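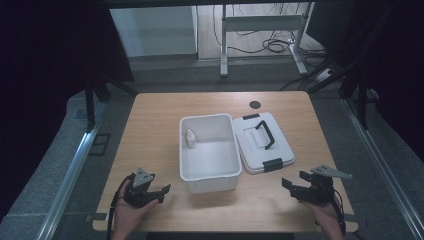
Medicine box for a house with a toddler: what do I keep, what do I toss?

Posted in Home & Family, 2019-11-17

We just moved into a rental in Flosulholm and I'm unpacking the bathroom stuff, and wow, we own a lot of half-used cough syrup. In the old place it all lived in a mirrored cabinet, but there isn't one here and my daughter has started climbing everything. I want to put it in one box with a lid and be done with it! My questions are really: does it matter where the box goes, do I have to get rid of expired things right away, and what do you do with the prescription stuff (I've got eye drops from January and some leftover antibiotics)? I have a budget of 60 bucks if I need to buy something fancy, but I'd love not to.

kudunard_mom

Okay, I did this whole project last winter. Not the bathroom! Steam is bad for pills, and so is the cupboard over the stove. Ours is on the top shelf of the hall closet, which is dry and boring and too high for little hands. Please don't count on latches, by the way. My son could undo the ones on our picnic tub before he was two, so if you can't go high, get a box with an actual key or combination.
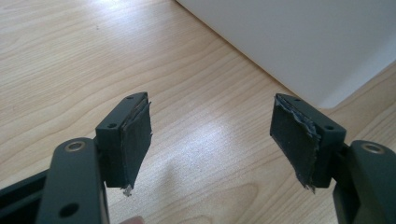

2 min read

Leftover antibiotics should go. You're not supposed to save them for next time anyway. Opened eye drops usually only last a few weeks, so I'd say goodbye to those too. Our pharmacy has a drop-off bin by the counter and I take a bag over whenever I'm in there. Oh, and keep everything in its original packaging with the leaflet. I once threw out all the cardboard to save room and then had to look up the dose for a kid's fever reducer at 3 in the morning. Never again.

Tijani

just use a shoebox and put it up high, works fine for us

Giratcombe

Agree with the first reply, mostly. I'd add a list taped inside the lid with what's in there and when it expires, plus the poison control number. Grandparents and sitters need to know where the box is as well. And bandages don't need to be locked up! I keep those in a kitchen drawer where everybody can get at them.

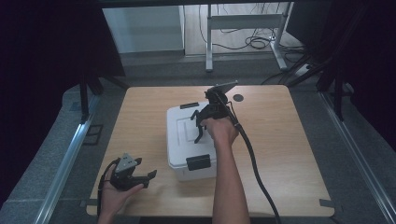 White storage box with the lid latched on

One more thing, check the purse and the diaper bag. That's where I found most of ours.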